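May, late, kitchen table, tea going cold

What a day for the bench! I came home with glue on both elbows and I still want to write all of it down before I forget which screw went where.

First, the cabinet. I've been complaining in these pages for weeks about reaching things down from it, and this morning I finally stopped complaining and emptied it. Every single bit came out onto a bedsheet on the floor: spare knobs, three rolls of tape (all nearly finished, why do I keep them), the bag of washers from Candix that I was sure I'd lost, and a tin I'd labeled "good ones" with nothing in it. I wiped the inside twice. Then I stood there and opened and closed the front for a while, just for the pleasure of it.

I'm so pleased with the white. I was nervous it would look like a doctor's office, and it does a tiny bit, but the black curved handle on the big front panel saves it, and the cork color down on the floor of the compartment next to it warms everything up. When that side is open you get this strip of brown inside all the white and it looks like toast. I love it. Small parts go in there from now on and only small parts. I have written that on a piece of card and I mean it.

I did worry about the height all through the first coffee. It hangs over the work surface, so you want it high enough to get your hands in underneath and low enough that you can see what's on the compartment floor without climbing on anything. I moved my pencil line up, then down, then up again by 10 millimeters, and left it there. Good enough! I tried it standing and I tried it sitting on the low stool, and the low stool is the only place it's annoying, and I don't like that stool anyway.
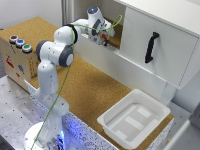
Felt would have been quieter, came the message at lunch, and had I thought about what happens to cork when you drag something sharp over it a hundred times a day, because it pits, and then the pits fill up with dust, and by fall I'd be picking at it with a toothpick.

Well, yes, I had thought about it, a bit. I wrote back that felt sheds, and holds on to every metal crumb, and that a small round part stays where you put it on cork and goes wandering on nearly everything else. No answer yet. I think I won, but I also went and looked at the price of replacement sheets straight afterward, so maybe it was a draw. Illik has them and I could order one spare and be smug about it in the fall.

After lunch, the box. The box! This is the part I've been looking forward to since I drew it on the back of the Thepsuriya menu. Wooden sides, cork on the top, and three push buttons in a row along the front edge, red then blue then green. I went back and forth on the order for much too long. Blue in the middle was a guess on paper, and in real life it's exactly right, it keeps the red and the green from shouting at each other. They're nice buttons too, properly round, with a rim you can find with a fingertip. I caught myself pressing them for no reason. They have a good click.

The holes were the scary part. I drilled a practice row in a scrap first, and the practice row was beautiful, so of course on the real one I got nervous and stopped halfway through the first hole to have a biscuit. It was fine. A bit of fuzz on the underside where the bit came through, and a fold of sandpaper took care of it. Cork is strange to drill, it sort of sighs.

Then the handle. I had the Cluvero one in the drawer, the black one with the raised mounts, and held it up against the front, and yes, immediately yes. I'd planned on rope. Rope would have been charming for one week. This one you can get your whole hand through, and it goes with the black on the cabinet, which I'd like to claim I planned.

Sanded the sides with the 600, which is silly for a box that's going to live on a workbench, but I had it out and the wood was so pale and pretty. My thumb keeps wanting to go back to that corner. I haven't decided about oil. Oil would darken it and I like it light next to the brown of the tabletop. I'll leave it bare until it gets its first coffee ring and then decide in a temper.

The box went to the far left end of the table. I tried it at the right for ten minutes and kept putting my elbow on it. On the left it's out of the way of the long stretch of surface, and I can still get at the buttons.

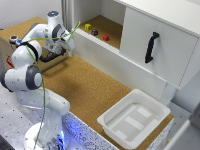

The box at the left end, black handle on the front.

Cleaning up took longer than the work, as usual. The white edge with the black speckles hides dust so well that I have to wipe it by feel. Two passes with the damp cloth, one with the dry, and then I lay on the floor to find the washer I'd dropped. It was in my cuff.

Things I still want to do: put feet on the box, since it slides a little when I pull hard on the handle. Find a proper lid for the "good ones" tin and some good ones to go in it. Order the spare cork. Throw away the tape. Look at the hinge on the cabinet, which makes a small noise that I find sweet at the moment and will hate by next month.

I spent 61 on all of it, including the biscuits. My back aches and I've got a splinter I can't see, only feel. I'm going to go and rinse this cup and then probably walk back out and press the blue button one more time before bed.

Recent entries
The drawer that ate my pencils
Cork, part one: cutting it without crying
Why I own four tape measures
Washers, washers, washers
A very small shelf
All entries (2,464)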